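2026-07-24 – open day, notes before I forget

Doors opened at 10 and we had people at the cell until well past lunch. So much fun! Visitors from Diker came early and wanted to know everything about the grippers, then a school group, then Nisreen's old colleagues from Twal.

Ran the grocery demo on both arms. Raed drove, I talked. The kids kept asking for the grapes, so we moved those up in the order after the first 30 minutes.

To do:
– left wrist cable, check the loop before we run again
– Tamer wants a slower approach speed for the crowd, I agree
– the clear container is hard on the cameras, ask Abla what she tried in January
– print 3 more copies of the handout

Melaniia has the sign-up sheet. I'd do this again next week!
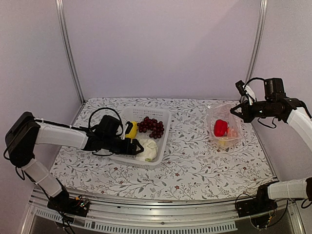

Both arms at the table, basket on the left, red pepper in the clear container.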